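How to submit a story to the Drerwood community archive

Last updated 16 February 2021

The Drerwood archive collects first-person accounts of prejudice, belonging and everyday life, in writing or as recorded speech. These steps cover a single submission. Group submissions use a separate form, available on request.

1. Choose the format

Written accounts may be up to 1,846 words. Recordings should be saved as WAV or MP3, with one speaker per file. Scanned handwriting is accepted if a typed copy is attached.

2. Prepare the text

Save the account as a plain document with no headers or footers. Put the title on the first line and leave the second line blank. Remove the surnames, addresses and workplaces of anyone who has not agreed to appear. Initials are treated as names and should also be removed.

If you want a pseudonym, use it in the document and in the file name. Changing it after publication means that the whole entry has to be re-indexed. 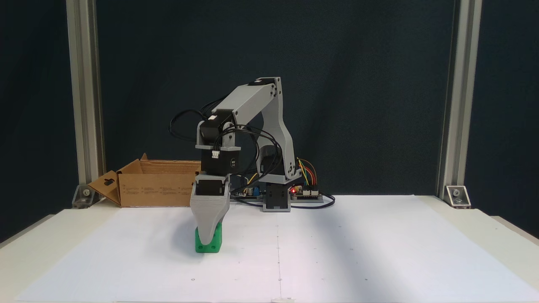

3. Write the summary

The summary is limited to 200 characters, including spaces. State the subject, the decade and the general location. Do not quote from the account. Add a content note on a separate line if the account describes violence or abuse.

4. Complete the consent form

Form 516 covers publication on the site. Form 508 covers use in exhibitions and printed anthologies – it is optional and can be withdrawn separately. Contributors under 18 need a signature from a parent or guardian on each form used.

5. Upload

Log in to Nirnbridge, select New entry and attach the files in this order: account, summary, consent form. Wait for the reference number before closing the page. If none is shown, check the Drafts tab before uploading again.

Entries received after the end of November are held for the following year's catalogue. Corrections can be sent at any time, quoting the reference number.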